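Surngate Two-Arm Bench Cell
Equipment page - Shared Workshop, Bay 20
Last revised 2025-08-01

Summary
The Surngate cell is a table-mounted workstation with two robot arms, offered to trained staff and approved visiting groups for light handling work: sorting, placing, tidying and packing of small household goods. It is suitable for items that one gripper can hold safely. It is not approved for blades, glass, open liquids, heated items or powders.

This page sets out what the cell consists of, who may use it, and the rules that apply while it is powered. Users are expected to have read it in full before their first booking. A printed copy is kept in the bay folder and is replaced each January.

What is supplied
Worktable with wooden top
Black aluminum extrusion frame with lower braces
Two arms, left and right, each with its own base and gripper
Operator desk
Stop button on lead, stored in the desk drawer
One tote of approved handling items, with packing list

Laptops are not supplied. Visiting groups bring their own and connect through the bay network under the Pletivby access agreement.

Limits of use
Maximum item weight, either arm: 600 grams
Maximum session without a break: two hours
Minimum age of operator: 17 years
Persons permitted inside the floor line while the arms are powered: none
Persons permitted at the operator desk: two

The weight limit applies to the item as handled, including its contents. A bottle that is under the limit when empty may be over it when full, and it is the full weight that counts. Items that need both arms together may be used only with written approval. The combined weight must still stay under the limit for one arm, so that a dropped grip on one side does not overload the other.

Who may book
Bookings are open to staff who hold the general workshop card and have completed the cell introduction. The introduction takes one morning and is given in the bay. Visiting groups must name one responsible operator, who remains present for the whole booking. That duty may be handed over to another trained person, and the handover must be written in the log with the time.

Students may operate the cell under supervision. They may not change the speed settings or clear a fault.

Rules before power-on
1. Walk the floor inside the line. Remove anything that has fallen there, and check that cables are clear of both arm bases.
2. Check the frame for loose fittings by hand. Do not use a wrench on the frame. Report looseness to the bay office.
3. Place both arms in the rest position. Arms must not be moved by hand once power is on.
4. Lay out the items and compare them with the packing list.
5. Test the stop button. A cell with a stop button that has not been tested that day is out of service, whatever the log says.
6. Sign the log.

Rules during operation
The operator keeps the stop button within reach of one hand at all times. Phone calls are taken outside the bay.

Speed is set to the low setting for any new task and stays there for the first 20 completed cycles. The higher setting may be used after that, provided none of those cycles ended in a stop. Any change to the layout counts as a new task.

When an item falls off the table it is left where it lies until the arms are stopped and powered down. This is the rule most often broken in the bay, and the one for which bookings are most often withdrawn.

The two arms share the space over the middle of the table. Programs must give one arm priority there and hold the other back. Programs that rely on timing alone will not be approved - a slow pick on one side is enough to bring the grippers together.

Layout of items
Items in containers should stand along the far edge of the table, leaving the middle open for handling. Tall items go inside a tray or bin so that a light knock does not tip them over. Loose items are limited to those needed for the task. Pump bottles must be closed and must be of the kind named on the packing list.

Plants, pots and other items with loose soil or leaves may be used for placement tasks. The pot must be checked for cracks before each session. Erka rubber mats may be requested for tasks where items slide on the wood, and must be taped at all four corners. 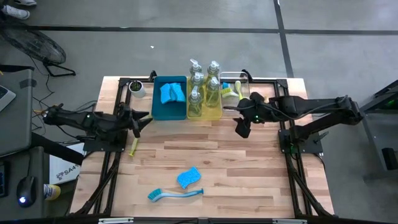 Ubaldo Caputo

With a layout of cleaning goods such as this one, the far row holds the plant, the teal bin of sponges, the yellow tray of pump bottles and a clear container, and a sponge and a dish brush lie in the open middle. Both arms reach in from their own sides. Groups planning a similar task may copy the arrangement. They should enter the items by name in the log, as "cleaning goods" alone is not accepted.

Desk and floor
Dark tape on the floor is part of the marking system of the bay and must not be lifted or covered. Missing tape is reported the same day. Cables that cross a walking route are to be covered before the session begins. Fans may be used in warm weather if they stand on the floor and cannot be reached by either arm.

Drinks are not permitted on the worktable. Closed containers may be kept on the operator desk at the user's own risk.

Faults and reporting
Any contact between an arm and a person is reported at once, however light, and the cell is closed until the bay office reopens it. Contact between the two arms is reported before the end of the session. Dropped items need only a line in the log.

Reports are made on Form 13, available in the bay folder. The form asks for the task, the speed setting, the program version and a plain account of what took place. Please do not offer a cause unless it is known. The service contract for both arms is held by Buthelezi, and users must not contact the service desk directly; the bay office will do so and will pass on the reply.

End of session
Return both arms to rest and power down at the main switch. Wipe the tabletop with a damp cloth and dry it. Bottles go back in their tray, brushes and sponges in their containers, and the tote is closed only when the packing list has been checked and initialed. Stop button to drawer. Key to office.

Booking requests: use the shared calendar, resource name SURNGATE CELL. Requests from outside groups are answered in writing by the bay office.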